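Laundry corner check – Terbridge, unit 107
June round. Done by Rizwan Siriwardena, copy to Wenche Hellström

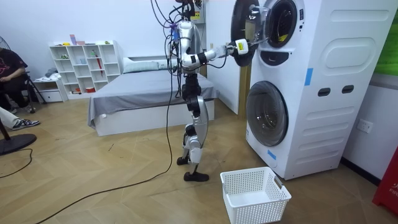

1. Stacked unit level, no rocking – OK. Pushed it from the side and the front.

2. Upper door – OK. Opens fully, hinge firm, glass not cracked. Wipe the seal, lint in the fold again.

3. Lower door – OK. Latch clicks. Took two tries tho, keep an eye on it.

4. Drums emptied after use – NO. Small yellow thing left in the upper one. Please check right to the back before you walk off.

5. Tape – blue tape still on the side panel and down low on the front. Is this holding anything? Ivar to say. If not, peel it off and clean the glue.

6. Lint filter – cleaned. Was bad. Every load please, not every week.

7. Hoses and shutoff valve – dry, valve turns. Hose date not readable, ask Ajayi for the recepit.

8. Floor clear in front of machine – PARTLY. White basket parked right under the doors. Wants a spot against the wall.

9. Cable across the wood floor – trip risk. Re-route or cover. Teodor has covers in the store room.

10. Bed side – sheet hanging over the edge, tuck it in. Keep the walkway at 30 inches min.

11. Outlet and plug – not warm after a full cycle. OK

12. Smoke alarm – tested, loud. Battery changed.

Open: 4, 5, 7, 8, 9, 10. Will look agian when Ivar gets back to me about the tape.

R.S.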